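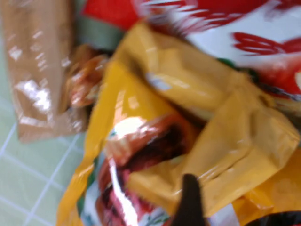
Grasp scoring that relies on a clean outline will always struggle with film packaging, one reader of the first release wrote to the Oltitport group, and asked whether the wrist view added anything once the fingers had closed on the wrapper. The question was a fair one, and the material on this page has been arranged with it in mind.

Research > Manipulation > Flexible Packaging > Gallery

Search this site Enter keywords Go

Contact Under Blur: Gallery

The Flexible Packaging study was carried out at the Oltitport laboratory with support from Oyelaran. Its purpose was to determine whether a gripper can select and lift single snack packages from a mixed pile when the view from the wrist is degraded by motion. Earlier methods discarded blurred views before training. The present method, named Koltorer, keeps them and gives them a lower weight.

The opening picture belongs to the contact phase. A dark fingertip is against a creased yellow package, with other wrappers heaped beside and beneath it on light green tile. The printing cannot be read at this level of blur, and Koltorer makes no use of printed text at any stage.

Notes to the picture

Glare. Bright reflections on glossy film were a leading source of error in the outline-based baseline, which tended to treat them as package edges. Koltorer compares each reflection with the views on either side of it before accepting an edge.

Overlap. The yellow package lies over a red-and-white one. Annotators marked which package was uppermost and left the hidden outlines open – a change from the earlier protocol, under which hidden edges were estimated by hand.

Translucent film. The brown wrapper at the left is of the kind that depth sensing handled least well. Color and reflection were retained as separate inputs for this group.

Summary of the result

The study comprised 2,632 grasp attempts, of which 1,516 were assigned to training. A further 500 were held back for evaluation, and the remainder were used to adjust the weighting of blurred views. On the evaluation set, Koltorer selected the uppermost package more often than the baseline, and the difference was greatest in heavily blurred sequences. With blurred views removed from training, most of that advantage was lost.

In 137 of the evaluation attempts, the wrist view changed the planned grasp after first contact. These attempts bear most directly on the reader's question. The group's present position is that the view remains useful during closure, although its value falls when a finger covers the fold being grasped.

Limits

All sequences were recorded with a single gripper design. Lighting was not varied in a controlled manner, and rigid containers were excluded. Results should not be extended to these cases without further testing.

The annotation guide and the evaluation split are held in the Vodeo archive and may be requested through the laboratory office. Requests should state the intended use and the name of the receiving institution.

Page last revised March 13, 2026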